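2026-05-28

Desire and sleep diary study, wave 2 cleaning.

Export from Tranon came through with 1566 diary entries. Dropped 112 where the sleep block was blank, kept the ones missing only the mood item. Six participants had two entries for the same night — kept the later timestamp each time and flagged both in the log.

Hubert Walczak thinks the "interest in sex today" slider is being read two ways: interest in general, or interest in a partner. The free-text answers bear him out. One woman wrote that she'd scored it low all week "since he's away for work", then mentioned masturbating on three of those days. We can't recode after the fact. Wording change for wave 3, to go to ethics in June.

First pass at the model: shorter sleep goes with lower next-day interest, but the effect shrinks once shift workers come out. Haven't checked lagged terms yet.

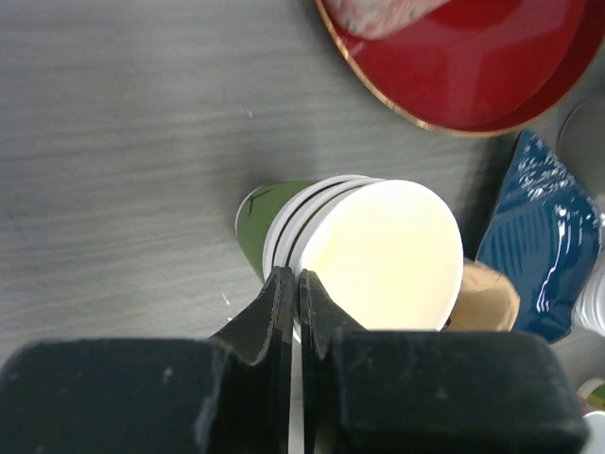 2 min read

Still to do: rerun without the night-shift group, colour-code the codebook by wave, send Hubert the slider comments with ages removed.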